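Packing and sorting small items: frequently asked questions

These answers apply to the bedroom packing service run from the Garar depot. Questions on furniture and white goods are handled on a separate page.

Which surface should I use for sorting?

A made bed is suitable. It is at a workable height and small things do not roll far on a flat cover. Pull the bedspread tight first. Keep one side for items waiting to be packed and the other for items already wrapped.

Can I reuse the boxes that goods were delivered in?

Yes, if the base is sound and the corners are square. Remove or cross out old barcode labels. Foam sheets from the original packaging should be kept flat and cut to the size of the new box.

How should soft toys be packed?

Put them in last, on top of firmer items. A small plush figure weighs very little and fills a gap well. Check capes, wings and other sewn-on parts for loose stitching before packing, and fold them flat against the body. Do not use vacuum bags for toys with shaped stuffing.
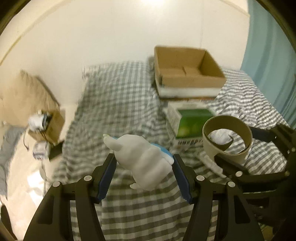

Is tissue paper enough padding?

For soft goods, yes. For glass or ceramics, use tissue as the inner layer only and add foam or corrugated card outside it. Crumpled tissue can be used more than once.

What do I do with loose cables?

Coil each cable separately, secure it with a paper tie and label both ends. Cables go in the same box as the device they belong to. If the device cannot be identified, use the box marked Pascu.

What is the Pascu box?

It is the holding box for unidentified parts. The contents are kept for 43 days after collection and then returned to the customer. Write to Şengül Ersoy at the depot and quote form 1477 if you need something back sooner.

Can opened toiletries be packed?

Opened tubes are accepted if the cap closes fully. Wipe the thread, close the cap and place the tube in a sealed bag. The limit is 12 tubes or bottles per box. Aerosols are not accepted.

Which way up should toothpaste travel?

Cap down, in a narrow carton or a mug. Keep the printed side facing outwards so that the name can be read without lifting the tube out.
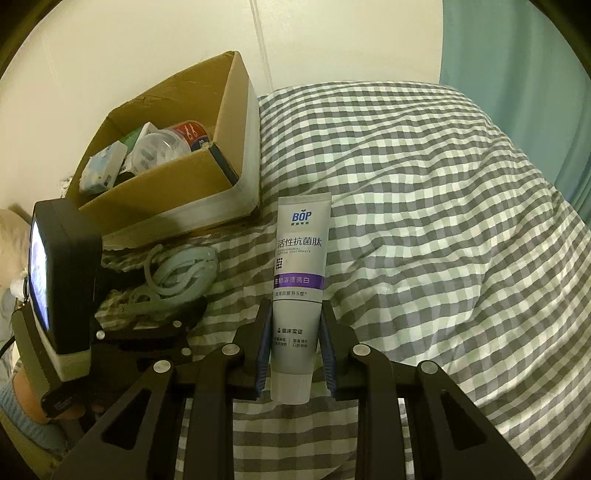 Do labels in other languages need to be translated?

No. Copy any brand name in Latin letters on to the contents list and add the type of product in English. "BOP, toothpaste" is a sufficient entry.

How long before collection should I finish?

Boxes should be closed by 7 in the evening on the day before collection. Late changes to the contents list go to Farzad Safavi.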